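How to set up a laundry corner a two-armed robot can cope with

If you want the short answer on whether a machine can do your washing yet, skip to the end. If you've got a robot with two arms and a free Tuesday, read on, as most of what I've learned is about getting the room ready before you press go.

I run a small workshop in Clisach with my aunt, Elfriede Vogler, and we've spent the last 21 weeks trying to get chores out of a pair of arms on a stand. Dishes were hopeless (we'll come back to those another day!). Folding was slow but oddly soothing to watch. Loading the washing machine sat somewhere in the middle, and it's the job I get asked about most, so here's how I'd go about it if I were starting again.

What you'll need

A two-armed robot with simple two-finger grippers. A top-loading washing machine, as open as you can get it. A pile of real washing, and I do mean real. We wasted ages practising with 30 identical flannels, and then Elfriede put a bed sheet in and the whole thing fell to bits.

Step one: sort before the robot gets there

Do this by hand. I know, I know. But picking out the wool jumper that must not go in with the towels is still a job for a person, and so is emptying pockets. I let our arms near an unsorted pile once and a pound coin went round for the full cycle. The noise!

Step two: put the washing where the arms can reach

Stand the robot so it can get to the drum with one hand and the laundry with the other without rolling about. Every time the base moves, the arms have to find everything again, and that's where the minutes go. I put a bit of tape on the floor where the wheels should stop. Park it, run one slow reach to each side, then shift it a hand's width at a time until neither arm is at full stretch.

Step three: open the lid yourself

You can teach the lid as a separate task later on. For now, open it, check it stays up on its own, and check the arm has room to come in over the rim. Ours clipped the edge on most of the early runs. I fixed it by adding a point well above the drum that the hand has to pass through first, and then coming straight down.

Step four: teach the grab

Go for the fat part of the heap. A two-finger hand is lousy with a flat hem lying on the floor, but it's pretty good with a bunched-up bit of cloth. Close the fingers, lift a little, pause, then lift the rest. The pause matters more than I expected, as it lets anything tangled up drop away before it's halfway across the room. You'll still get the odd long chain of sleeves, and I just let it go in if it's heading the right way.

Step five: teach the drop

Open the fingers low inside the drum and then give a tiny shake. If you let go too high, half a shirt ends up hanging over the side, and the next load drags it out again. Add a second push downwards if your hand has the strength for it. Go gently round the lint filter if your machine has one in the drum.

Step six: practise, and keep the bad runs

Gudrun Vogler (my cousin, she does all our record keeping) has 218 runs of this one job saved, good and bad. I used to bin the failures. Please don't! When we trained with the fumbles left in, along with the bit where a person steers the arm back on course, it got noticeably better at having a second go at a dropped sock.

So can it do the washing yet?

Sort of. On a good day ours will move a modest load with me standing by, and I could do the same thing in the time it takes to boil an egg. It can't read a care label, it doesn't notice a missing sock, and measuring the powder is beyond it. I wouldn't leave it alone with the machine running. A friend over in Bisville has hers doing towels only, and I think she's got the right idea: pick one dull, sturdy kind of washing and stick with it until it bores you.

The bit I'd like to crack next is clothes in a bag, as the hand has to deal with the bag and what's in it at once.
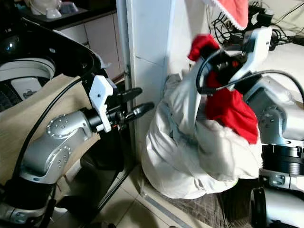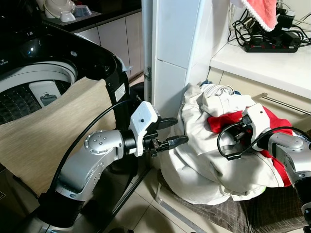

Right gripper on the red cloth both times, left one over by the washing machine.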